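Sillow Home Forum > Kitchen > Bar stuff and drinks
Thread: Do you really need a lime squeezer, a scoop AND a board just for citrus?

pressed_flat wrote:
Trying to set up a drinks corner for July and every list I read wants me to buy more junk. My pile so far: lemons, a lime, small wooden board, steel ice scoop, a glass of wooden sticks.

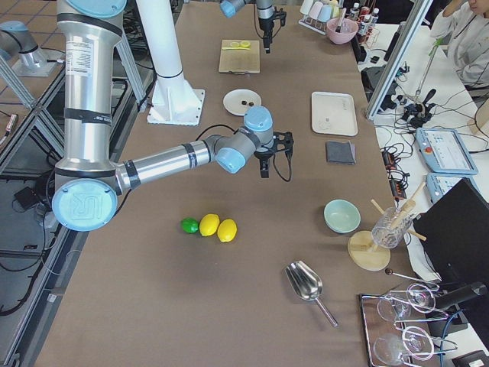

Zewditu Derese wrote:
Skip the squeezer. I had the Esero one, paid 54 dollars for it, and half the juice ran down my wrist. A fork does the same job for free.

pressed_flat wrote:
That's what I figured. The Metero shop page says theirs gets "every last drop." Sure it does.

Corkboard2 wrote:
Disagree on the fork. Fine for one drink, miserable for a party. I've had a plain hinged press from a yard sale for years and it beats anything with a brand name on it. The scoop I'd keep. People will stick their hands in the ice if you don't give them one.

Zewditu Derese wrote:
They'll stick their hands in anyway. Ask me about my sister's wedding.

mudroom_mike wrote:
Why slice lemons ahead at all? They dry out and curl up, then they sit on the rim looking sad and no one eats them. Cut them when somebody asks.

Corkboard2 wrote:
Because the host would like to leave the counter once in a while, Mike. Put them in a bowl under a damp towel. Mine hold up for 2 hours, easy.

mudroom_mike wrote:
2 hours in your house maybe. Mine has no AC.

pressed_flat wrote:
What about the board? Bravo sells a "citrus only" one. Sounds like a trick to sell the same board twice.

Zewditu Derese wrote:
It is a trick. But do keep one board away from onions. I served a lemonade once that tasted like salsa and I still hear about it.

Corkboard2 wrote:
Agree with her on that one. Wood holds on to garlic no matter how you scrub it. Any cheap little board will do.

mudroom_mike wrote:
Or wash the one you've got. I use one board for everything and no complaints.

Zewditu Derese wrote:
No complaints to your face.

pressed_flat wrote:
OK. Keeping the scoop and the small board, not buying the squeezer, slicing half ahead and half as needed. Still not sold on the damp towel but I'll try it.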